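Skulano W2 wrist camera kit, used for recording cloth demonstrations

Reviewed by Jannik Janssen

I bought the W2 in February to collect training examples for a folding policy. The kit is a small color camera, a clamp bracket, a 43 cm cable and the Solex recording software. The previous camera on the same arm was an Ehlers unit that ran at the same frame rate but needed its own power supply.

Mounting took 30 minutes, most of it spent routing the cable past the last joint. The bracket holds. After 484 recorded episodes on denim I checked the calibration again and did not need to correct it.

Close range is the main reason to buy this camera. With the gripper down at the cloth, the twill ribs and the orange stitching can be told apart, and the stitch lines are useful to the model as landmarks on a fabric that otherwise has few.

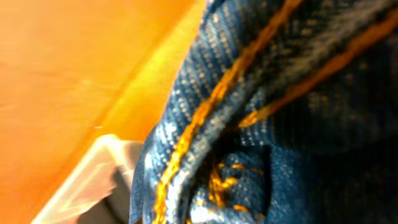

Depth of field is shallow. Focus is set with a ring and locked with a screw, so one distance has to be chosen for the whole session. I set mine for the moment of grasp and accept a soft view during approach. Deep folds go close to black at the default exposure. Raising it helps, but highlights on the cloth then clip sooner.

The software is the weak part. It dropped the joint log in 6 episodes, without a warning, and those had to be deleted. Export is slow and there is no way to trim the idle seconds before the operator starts moving. I now trim with a script of my own.

Recommended for cloth and other close work. For bin picking, the Lulletti has a wider lens and would be the better choice.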